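検索 キーワードを入力 検索

プレスリリース
Kongkaew、キルト型紙の新シリーズ「Zamau」を4月に発売

キルト型紙・手芸キットのKongkaewは4月、新シリーズ「Zamau(ザマウ)」の販売を開始します。第1弾は5柄。ベッドカバー、ひざ掛け、壁掛け、クッション、それと赤ちゃん用の小さめサイズ。

デザインはSiriporn Chaiyaporn。前作「Drirkunach」から引き続きの担当です。前作は累計2,093部。届いた感想はがきで多かったのが「三角のピースで角が合わない」という声でした。今回は全柄、四角と長方形だけ。斜め裁ちなし。バイアスの伸びで悩む場面がぐっと減ります。

必要な布は柄ごとに表紙裏へ一覧で掲載。手持ちのはぎれから始めたい方向けに、色の濃淡だけで布を振り分ける早見表つき。無地が多めでも、プリントが多めでもOKです。縫い代は全柄共通で7ミリ。インチ表記も併記しまた。

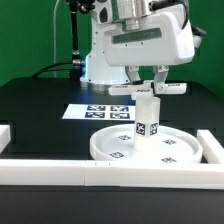

白い円筒をつかむロボットアーム

「最初の1枚を最後まで仕上げてほしい、それだけです。トップだけ縫って押し入れ、という方が本当に多いので」(Siriporn Chaiyaporn)。このためキルティングの案も1柄につき2通り。直線だけのものと、ゆるい曲線のもの。家庭用ミシンで可。手縫い派の方は線の間隔を広めにとってください。

発売に合わせ、Gridville店で講習会を開きます。講師はChutima Mahawong。定員20名、全4回、各回午前10時から。内容は裁断、ピースワーク、キルティング、縁の始末の順。ミシンは店のものを使えますが、押さえ金は使い慣れたものがあればお持ちください。布は各自ご用意を。店頭で当日購入もできます。初回は裁断だけで終わる予定なので、ロータリーカッターの替え刃もあると安心。

申込は店頭または電話にて。定員になり次第締切。キャンセル待ちあり。途中の回からの参加は今回ご遠慮いただいています。

型紙は全柄とも紙版、ダウンロード版の2種類。内容は同じです。ダウンロード版は印刷時に必ず「実際のサイズ」を選択ください。縮小がかかるとピースが合いません。1ページ目に確認用の5センチ角の枠あり、まずそこを定規で測ってから残りを印刷してくださいい。

なお、Drirkunachの紙版は在庫限りで終了。増刷の予定はありません。ダウンロード版は継続します。

取扱店様向けの見本帳は準備中、出来次第順にお送りします。卸のご注文は従来の用紙のままで結構です。品番のみ新しくなります。

お問い合わせ:Kongkaew 型紙係

シェア 20 コメント 4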